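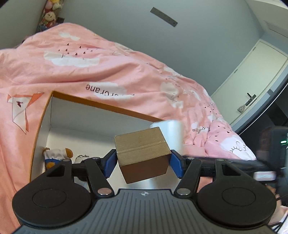
Drucken | Per E-Mail senden

Zwischenbericht Streuobst und Hecken Besden, 29. Okt. 2023

Kurz der Stand, ausführliche Tabelle kommt mit der Abrechnung.

Pflanzung: 71 Hochstämme stehen, alle auf dem Südhang. Nordhang noch nicht begonnen, Boden war im September zu hart für den Erdbohrer. Pflanzlöcher dort jetzt im November, sofern kein Frost. Lieferung der restlichen Bäume durch Baumschule Azimi ist bestätigt, Sorten wie im Antrag, nur beim Birnenanteil eine Änderung (Gellerts statt Köstliche, war nicht lieferbar).

Hecke: 160 Meter am Feldweg Richtung Wolus fertig, Schlehe, Weißdorn, Hasel, etwas Pfaffenhütchen. Wildschutzzaun steht auf ganzer Länge. Zweites Teilstück hängt an der Grenzfrage mit dem Nachbarflurstück, Vermessung beantragt, noch kein Termin.

Ausfälle: 3 Bäume, zweimal Wühlmaus, einmal Anfahrschaden durch Mähwerk. Ersatz auf unsere Kosten. Drahtkörbe werden ab jetzt bei allen Neupflanzungen verwendet, Mehrkosten bitte unter Posten Material verbuchen, Antrag auf Umwidmung liegt bei.

Wasser: Sommer schwierig. Das Fass von der Firma Balex kam erst nach der Trockenphase, bis dahin mit Leihfahrzeug gegossen. Rechnung für die Leihe fehlt noch, wird nachgereicht.

Mittel: 59 Prozent abgerufen. Liegt unter Plan, weil der Nordhang fehlt. Wir bitten darum, den Rest der Pflanzmittel ins nächste Jahr übertragen zu dürfen. Rückmeldung dazu bitte möglichst bald, die Baumschule will eine feste Zusage.

Offen:
- Schnittkurs, verschoben auf März
- Infotafel, Text liegt zur Korrektur beim Amt
- Pachtvertrag Nordhang, Unterschrift fehlt auf einer Seite
- Belege Nr. und Datum abgleichen, da sind uns zwei durcheinandergeraten

Nächster Bericht nach Abschluß der Winterpflanzung. Fotos der Flächen dann auch mit dabei.

Drucken | Per E-Mail senden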